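Moving apartments, the slow way

We signed the lease on the Fastberg place in October and gave ourselves 14 days to get out of Wilau Street. I had moved three times before that and every one was done in a single panicked weekend. I wanted to try it slowly.

The plan was one room at a time, starting with whatever we used least. That meant the hall closet, then the kitchen shelves above eye level, then the bedroom. Hok-lam Liao, who has shared rent with me since college, thought the kitchen should go last of all, and he was right. We packed the good knife on the second day and spent the rest of the time cutting onions with a steak knife.

Clothes were the part I had dreaded. I own more of them than I thought, and most of them are dark, so the same pile always looks half finished. My rule was that anything I had not worn since last winter went in a bag for donation, and I had to decide the first time I picked it up. No maybe pile. 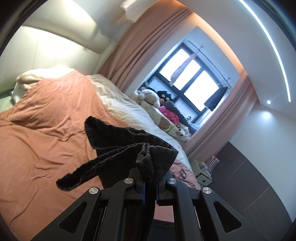 The rule mostly held. I broke it for a suit that doesn't fit and for 2 sweaters my aunt made. Everything else either went in a box or went in the bag, and by the end of the evening there were 4 bags by the door.

Boxes were a bigger problem than I expected. The new ones at the hardware store cost more than I wanted to pay, so I asked at Yuen, the grocery on the corner, and they let me take the ones from the produce delivery if I came by before 7 in the morning. Apple boxes are very good. They have handles and lids and they stack. Banana boxes have a hole in the bottom, and you need to put a sheet of cardboard over it or you will lose your socks on the stairs.

I labeled the boxes on two sides with the room they were going to. In past moves I wrote what was inside, and the people carrying them had to stop and ask me where "cables, misc." should go — a fair question.

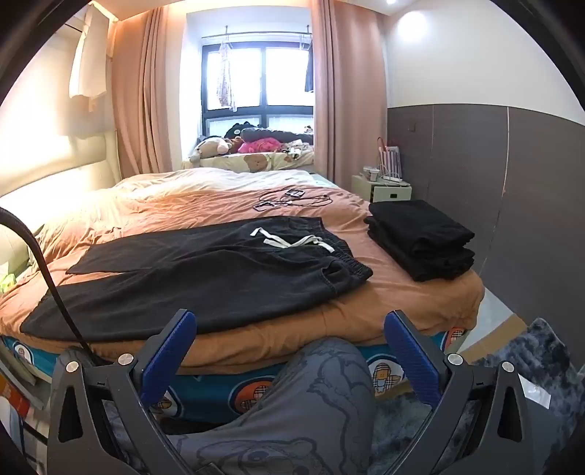

Black sweatpants on the bed, drawstring still knotted.

King-fai Kong lent us his van for the big day. We had booked one from Drallthorpe, but they called the night before to say it was in the shop, and the next one free was the following week. King-fai drives for a bakery and has to be done by early afternoon, so we got the van at 2 and it smelled like sesame the whole way. It took us four trips. The couch went on the third and should have gone on the first, when we still had some strength in our arms.

The stairs at the new place turn twice. Measure your stairs. I had measured every doorway and never thought about the landing, and we stood there with the couch on end for 10 minutes before Hok-lam thought to unscrew the feet.

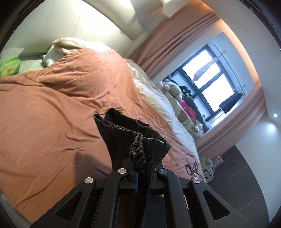 Dark ribbed knit over the orange-brown duvet.

Would I do it slowly again? I think so. It was less tiring, but you do live in a mess for two weeks, and you get to a point where every single thing you need is in a box. I bought a can opener when I already had one. I also kept finding mail for the old tenants that we had been meaning to return for years.

A few things I would change. Start the address changes earlier, especially the bank, which took longer than the power company and the internet put together. Keep one bag with towels, soap, chargers and a shower curtain, and carry it over yourself. And defrost the freezer two days ahead. We did ours the night before and were still mopping at midnight.

The curtains from the old place are too short for the new windows, so that is next.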